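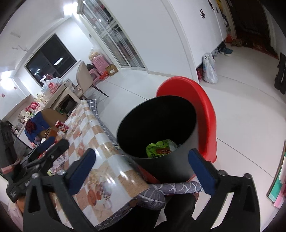
Small red bin with inner bucket, what to do about the smell?

posted by tovstead_flat, in Kitchen and Cleaning

Hello everybody. I have a red trash bin with a lid and a black bucket inside which you can lift out. It stands near our dining table, so mostly it gets snack wrappers, fruit skins and tissues. The problem is the bucket smells even after I take out the trash. I do not use a bag in it, because the normal bags are too large and hang over the rim, and then the lid does not close. I washed it 3 times this month with dish soap. After one day the smell is back. Must I buy a new one, or is there some way to save it?

Soomro
Do not buy a new one yet. Plastic keeps smell, but usually it is old juice in the corner at the bottom, where the sponge does not reach. Take the bucket out completely and put in 300 ml of white vinegar, then fill up with warm water until the rim. Leave it 4 hours. After this use an old toothbrush for the bottom edge and under the rim.

Please wash also the red part, where the bucket sits. Many people forget it - I forgot it for a whole winter. 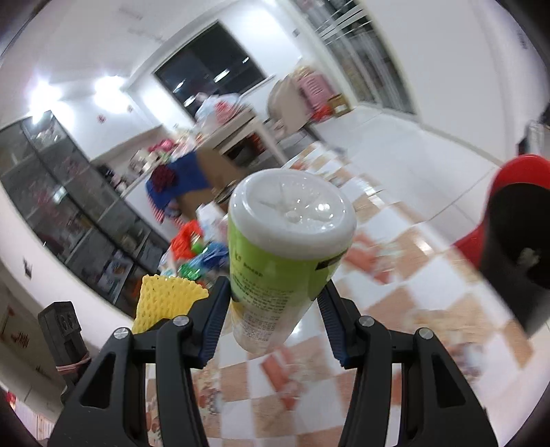

Then let everything dry with the lid open, overnight if you can. If you close it while it is damp, you will have the smell again by breakfast. Fruit skins I would not put in without a bag at all. I keep the small bags from the vegetable shop and tie the skins inside before I throw them.

For the bag size, measure around the rim of your bucket with a string and compare with the packet. There are smaller bags than the ones in the supermarket, you have to look in the bathroom section.

Cadska
baking soda. two spoons on the bottom, change when you change the trash

Clotitine
I had the same trouble and the vinegar helped, but only the second time. The first time I left it 16 minutes and this was of course too short. Also check the hinge of the lid, in mine there was something sticky there. I cleaned it with a cotton bud.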